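About Asberg

Asberg writes software that helps robot arms work in ordinary homes. Our work covers three areas: perception, motion planning, and the tools our engineers use to record, review and replay what happens during a task. We do not build robots. Our customers are robot makers, research groups and service companies that already have their own hardware and need it to behave sensibly around household objects.

The company was founded by 3 engineers who had previously worked on control systems for packaging lines. It now employs 31 people in two departments, Software and Field Data, which share one office and one set of records. Decisions about what to build next are taken jointly by the two departments at the start of each quarter.

What We Make

Ralto is our perception and planning package. It takes camera input from the wrist of the arm, finds the objects within reach, and proposes a grasp for each one together with a path to get there. Ralto is designed for soft, shiny and see-through items, which are common in kitchens and living rooms and are often handled poorly by systems trained on boxes and tins. Each proposed grasp carries a confidence score, and the customer decides the score below which the arm must stop and wait for a person.

Grusard is our review tool. It lines up recorded video with gripper position and finger opening on one timeline, so that an engineer can step through a task and mark the point at which a grasp began, slipped or was released. Grusard also checks new recordings for missing data before they are accepted into the library. It is used every day by our own staff and is licensed to customers as a separate product.

Both products are released together. A release is made only after the full test set has been run against it and the results have been signed off by both departments.

How We Work

Our planning software learns from people. Members of the Field Data department carry hand-held grippers into furnished homes and carry out everyday tasks with them, such as clearing a table after a snack. The recordings show the task from the point of view of the gripper, which is the same point of view the software will have once it is running on an arm.
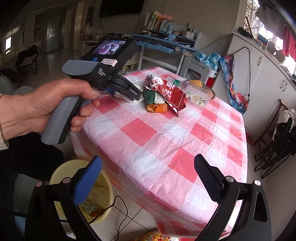

Table clearing with hand-held grippers: wrappers and a plastic water bottle on a checkered tablecloth.
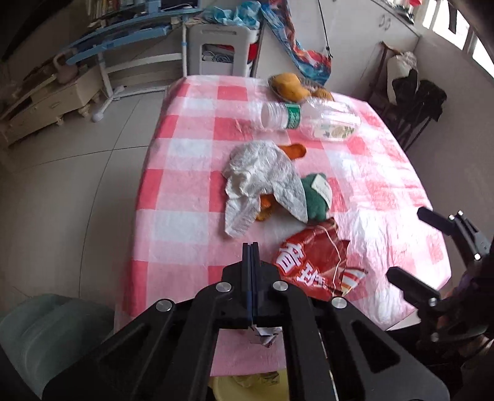

The library currently holds 2344 accepted recordings, sorted into 11 task groups. Table clearing is the largest of these groups. Others include folding towels, loading a dish rack, sorting laundry and returning books to a shelf. A recording is accepted when the camera track can be rebuilt from start to finish and the gripper data matches the video throughout. Recordings that fail either check are kept apart and used to improve the tracking software.

We place particular value on rooms that are in normal use. A planner that has only met tidy work surfaces will tend to treat a crumpled bag as a solid block, or to ignore a clear container altogether. For this reason our operators are asked to leave furniture and belongings as they find them, apart from anything the household prefers to put away before the session begins.

Homes and Privacy

Every household that takes part signs a written agreement before any recording is made. The agreement explains what is recorded, who may see it and how long it is kept. Sound is not recorded. Faces, letters and family photographs are masked before a recording enters the library, and a household may ask for its recordings to be withdrawn at any time. When a recording is withdrawn, it is also removed from the training set used for the next release.

Testing

Each version of Ralto is tested first in simulation and then on physical arms in our test rooms. The simulated tests look for planning faults, such as paths that bring the elbow of the arm too close to the table edge. The physical tests measure how often an object is picked up, carried and let go in the right place. Results are given for each task group separately, and customers receive the full table of results, including the groups in which a new version performed worse than the one before it.

Partners and Customers

Asberg works with Mac Mathúna, a systems integrator that installs and maintains robot arms in assisted living residences. Mac Mathúna reports faults from the field through Grusard, and our engineers review the recordings attached to each report. Customers who wish to send reports in the same way may ask for access when they take out a license.

Working at Asberg

New engineers in either department spend their first weeks collecting recordings with the Field Data teams before they begin work on the code. We take on student interns each July. Open positions are listed on the Careers page, and general inquiries may be sent through the contact form.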